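Washing and looking after a dark wool jumper without ruining it

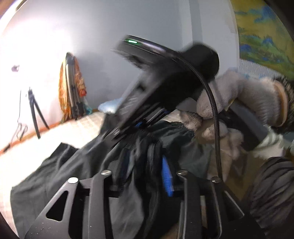 Posted by cesbygirl in Clothes and Laundry

Hello all! I've finally bought myself a proper wool jumper, charcoal grey, from the Jakik outlet, and I'm completely in love with it. I've worn it nearly every day since and it's now at the stage where airing it by the window isn't going to be enough. The thing is, I've never owned anything that wasn't happy being thrown in at 40 with the towels, and I once shrank a cardigan of my sister's so badly that she's never let me forget it.

The label says 100 per cent wool, hand wash or wool programme, dry flat, no tumble dryer. Fine so far. What I'd love to know is:

Is the wool programme on an ordinary machine safe, or should I stick to the sink? Mine goes up to 1000 spin and I can turn that down but not off.

Do I need special detergent? I've got a big bottle of the usual bio stuff and would rather use that up if I can.

How on earth do you dry a thing flat in a small flat? I haven't got a garden and the airer is the tall sort with rails.

It's also starting to bobble under the arms and I'd like to catch that early. Any tips at all very welcome, I want this one to last years!

Posted by woolly_in_niltura

Oh, congratulations, a good dark jumper is one of the nicest things you can own! I've got a drawer full and I knit as well, so I'll try not to go on too long (I will fail).

First thing, please don't use the bio detergent on it. The enzymes in biological powders and liquids are there to break down protein stains, and wool is a protein. One wash probably won't do anything you'd notice, but over a couple of winters it goes thin and sad. Any bottle that says wool and silk on the front will do, the supermarket ones are perfectly good. Keep your bio for the towels. And no fabric softener, it coats the fibres and makes them limp.

Sink or machine, I do both. By hand goes like this. Turn the jumper inside out. Fill the sink with cool to barely lukewarm water, put in a small capful of the wool wash and swish it round before the jumper goes in, so you don't get a blob of soap in one place. Push the jumper under and press it gently up and down for a minute or two, then leave it for ten minutes. No rubbing and no wringing! Felting comes from rubbing, heat and sudden changes of temperature, so do the rinsing water at the same temperature as the washing water. You'll very likely see grey dye come out the first couple of times with a charcoal one. Don't panic, just wash it by itself.

When you lift it out, get both hands right underneath and bring it up in a bundle. A wet jumper is terribly heavy and if you pick it up by the shoulders you'll have a dress.

Now the drying, which people worry about far too much. Lay a big bath towel on the floor, put the jumper on it, roll the whole lot up like a Swiss roll and kneel on it. Really lean! Then do it again with a second dry towel. It's amazing how much water comes out. After that it's only damp, and you can spread it out on another dry towel on top of the airer if you lay a few wooden spoons or a spare oven shelf across the rails to hold it up. You can also get a little mesh drying shelf that folds away behind the wardrobe, I've had my Zabala one for ages and love it. Pat the jumper into shape while it's damp, pull the cuffs and the bottom edge straight, and turn it over when the top feels dry. Keep it away from the radiator.

Bobbles! Everyone's jumper does it under the arms, it's just loose short fibres rubbing together, and it does settle down after the first few goes. Get a cheap fabric comb or one of the little battery shavers. Lay the jumper on something flat and firm, a table is better than a bed, hold the knit smooth with your other hand and go very lightly in one direction. Don't pull bobbles off with your fingers because you drag more fibre out with them and they come back bigger.

And wash it less than you think. I give mine a night on the back of a chair by an open window between wears, and a proper wash perhaps three or four times a winter. A T-shirt underneath makes a huge difference.

Enjoy it!!

Posted by backroomkettle

Wool programme is fine. Never had a problem. Turn the spin right down.

Posted by tidy_on_thursday

Agree with nearly all of the long answer, and the towel roll is brilliant, I do swimming things that way too.

I'd just add a bit on the machine, as the first poster asked. The wool programme rocks the drum more than it turns it, so it's much gentler than "delicates", and the two aren't the same thing even though they're often next to each other on the dial. Put the jumper in a mesh bag or an old pillowcase with the end tied, by itself or with one other dark woolly. On spin, have a look what your lowest setting is. Mine offers 200 or 400 and I use 400 for wool quite happily. I wouldn't go anywhere near 1000.

Storage, because it's worth doing properly from the start: fold it, don't hang it. Hangers give you those funny points on the shoulders. And always put it away clean for the summer, as moths go for the places with a bit of food or sweat on them. I have cedar balls in my drawer, which smell lovely, though I wouldn't rely on them alone. If you ever do find a little hole, bag the jumper up and put it in the freezer for a fortnight before you mend it.

Lint is the other nuisance with charcoal. Keep it away from new towels and anything fleecy. A damp rubber glove stroked down the front picks up hair and fluff better than the sticky rollers do, and you don't have to keep buying refills.

Posted by cesbygirl

Thank you all so much! Wool wash bought, bio stuff banished to the towels. I'm going to do it by hand this first time and try the machine when I'm feeling braver. My oven shelf fits across the airer perfectly, I've just checked. Does anyone know if it matters which way round you lay the jumper first, front up or back up?

Posted by woolly_in_niltura

Back up first if you've just rolled it inside out, then flip. But it doesn't matter much at all, just keep the sleeves straight!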